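3.2 Stimulus set and procedure

The rating study used still images only. Prior work on perceived distance in rendered scenes has mostly relied on cluttered interiors, where occlusion, linear perspective and familiar size are all present at once and cannot be separated after the fact. We wanted images in which the horizon and the shading of one upright object carried most of the depth information. The Penden set was built for that purpose. It contains 310 stills, each with a single object or a small group of objects standing on a plain surface in front of a plain background. Surface texture was kept to a minimum and no image contains text.

Images were grouped into six families by the height of the horizon line, measured from the bottom edge of the image. Within a family, the items differ in the shape of the upright object, in the lightness of the surface and in the color of the background. Two backgrounds were used most often, a neutral gray and a dark blue. Both were drawn as smooth vertical gradients, since a perfectly flat fill was judged "like paper" by pilot raters and gave unstable distance estimates.

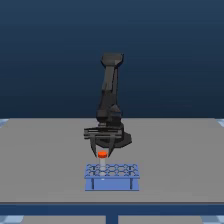

Figure 2. Black robotic arm upright on a flat gray tabletop. The backdrop is lighter toward the horizon.

Raters were recruited through the Wongsuwan panel. Of the people who began the task, 227 completed both sessions and passed the attention checks; only their data are analyzed. All reported normal or corrected vision. The first session collected distance judgments and the second, held the following week, collected confidence ratings for the same items in a new order. Raters were not told that the items would repeat.

Each trial began with a blank gray field, followed by the stimulus and then a response bar. The rater moved a marker along the bar to show how far behind the main object the background seemed to lie. The left end of the bar was labeled "touching" and the right end "very far." No numbers were shown. Marker position was stored as a value from 0 to 10 and was not rescaled within raters before analysis, although a check with rescaled values is reported in Section 4.4. There was no time limit, but trials with a response time more than three standard deviations above the rater's own mean were dropped.

Presentation was handled in the browser with Neter. Raters were asked to set their display to full brightness and to sit at arm's length from it. We had no means of confirming that they did so. Viewing distance is known to affect judgments of this type when the image is large, and the possible size of this effect is taken up in the discussion.

3.3 Coding of the open responses

After the second session, raters were asked to describe in one or two sentences how they had made their decisions. These responses were coded by two of the authors working separately, using a scheme developed on pilot data by Uthai Chaimongkol. The scheme has four codes: horizon, shading, color, and guess. A response could receive more than one code. Disagreements were settled by Jirayu Somboon, who had not seen the distance data at that point.

The code "color" requires some comment. Many raters wrote that the blue backgrounds looked "like sky" or "like evening," and placed the marker further to the right for that reason. Others mentioned color only to say that they had ignored it. Both kinds of response received the same code in the first pass. They were split in the second pass, and the analyses below use the split version throughout.

3.4 Analysis

Distance judgments were fitted with a linear mixed model in Prinell, with horizon family and background color as fixed effects and with random intercepts for rater and item. Random slopes for background color were kept – the model without them fitted clearly worse – while slopes for horizon family were removed after the full model failed to converge. Confidence ratings were analyzed in the same way.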